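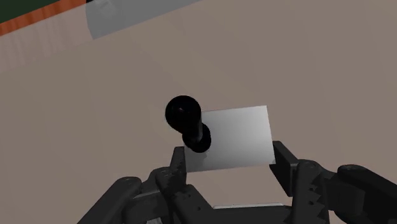
Kiri Kereama

Plirkano sim, wrist view, black knob on the white plate. Jaws open, one either side of the plate's near edge. The arm stops at this pose and won't start the descent.

Log from last night:

9:10 Loaded the Bowen arm config. Planner quits at step 451 with "goal in collision". Same on every run.

9:25 Moved the plate target 300 mm closer to the base. Same error, same step.

9:50 Hid the plate from the collision list. Planner gets through to the grasp, but then the fingers pass into the plate mesh.

10:15 Checked the finger mesh. It has 3,366 faces and the planner wraps the whole thing in one convex hull, so the gap between the jaws counts as solid.

Nerys Gethin replied that she splits each finger into separate hulls and keeps them under 400 faces. Trying that tonight on the shop computer. Leaving the ticket open. If anyone has a split mesh for this gripper, please attach it.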